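Processor and Memory Swaps: Frequently Asked Questions
Ondbridge Computer Repair — updated 19 Aug 2024 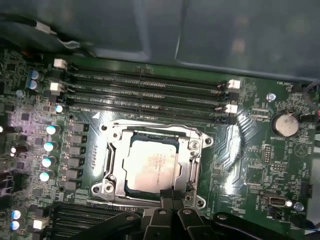

Can I bring in a processor I bought myself?
Yes. Bring it in its original tray or clamshell, with the computer. We check the socket type before we book the job, and if the two don't match we don't charge for the check.

Do I need to take the cooler off first?
Please leave it on. Old paste can grip hard, and on some sockets the chip comes up with the cooler and bends its pins. We warm the machine before we pull it.

What are the four holes around the socket for?
They take the screws or push pins of the cooler. Spacing differs between socket families, so bring any spare brackets that came with yours.

How does the lever work?
Push it down slightly, move it out from under its catch, then lift. The metal frame over the processor can then be opened. Closing it takes some force — a little creaking is normal. If the lever won't go down at all, stop and check that the chip is seated.

My board has four memory slots and I have two sticks. Where do they go?
Look in the board's manual. On many boards it's the second and fourth slots counting from the processor, but not on all of them. Both sticks should be the same size and speed.

The computer doesn't start after I added memory. What now?
Turn it off, unplug it and reseat each stick until the latches close. Then try one stick at a time. If that doesn't help, bring it in and ask for Orlando Nina at the bench.

Do you work on older office towers?
Yes, if parts can still be found. We stopped taking laptops for processor work in January.

Who do I call about a repair in progress?
Crescencio Jaramillo at the front desk, extension 400. Have your ticket number ready.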